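# Three Hours of Tape From the Prillgate Ferry 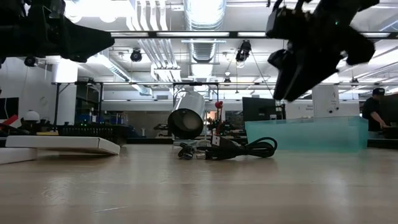 *Page last changed: February, to add the bit about the whistle*

The woman who recorded the last season of the Prillgate ferry is at her kitchen table when I arrive, with the kettle on and a map of the river already unfolded. She'd rather I left her name out ("everyone in town knows who it was anyway") and then talks for most of the afternoon, which suited me perfectly.

She grew up on the Bundgaard side, where the boat tied up at night. "You heard it before you saw it," she says. "The chain first, then the engine, then the dog at the landing going crazy. I thought every kid in the world woke up to that!"

When the bridge was approved, she bought a secondhand recorder and started riding. She had no training at all and says the first month was mostly wind. "Wind and me breathing. I sounded like a horse." She learned to tuck the microphone inside a wool hat and to stand on the side away from the weather, and after that the tapes get wonderful. There's one from early morning, a little after 6, where a man is singing to himself in the wheelhouse and a truck full of hens answers him. I made her play it twice.

She ended up with 759 separate recordings. Some run for a whole crossing and back, others are a few seconds of a gate latch. I ask whether anyone needs that many gate latches.

"It had two sounds," she says, very firmly. "There was the summer latch and the winter latch. In the cold it went up almost a full note."

She plays me both, and she's right, and I have been listening to latches ever since.

The crossing took 30 minutes on a calm day. People did their homework on it, shelled peas, argued, got engaged. She talks about the deckhands with huge affection, especially the one who called the stops in a kind of chant he'd picked up from his father. "Prarnero, Prarnero, mind the step, Prarnero." She does the voice for me, hand cupped to her mouth. There was no step at Prarnero by then. It had been taken out years earlier and he kept on warning people about it.

Did the passengers mind being recorded? "A few did, so I switched off. Most of them forgot. You sit still long enough with a hat in your lap and you're just a person with a hat."

The final crossing is the one everybody asks her for. It carried far more people than usual and she says it's one of her worst tapes, all elbows and shouting. The one she loves is from the week before, with two passengers and steady rain on the metal roof. We listened to the whole thing without talking. Near the end the whistle goes, long and a bit flat, and a child's voice says, "Again!"

(A reader has since written to ask about that whistle. It came off the Fulemska, an older boat on the same run, and was fitted here when she was scrapped. The number stamped on it was 962.)

She's working through the tapes in order now, writing down the weather and the direction of travel for each. She still goes to the landing some evenings with the recorder. Frogs, mostly. "They're very loud since the engine stopped," she says, and gets up to find me the frogs.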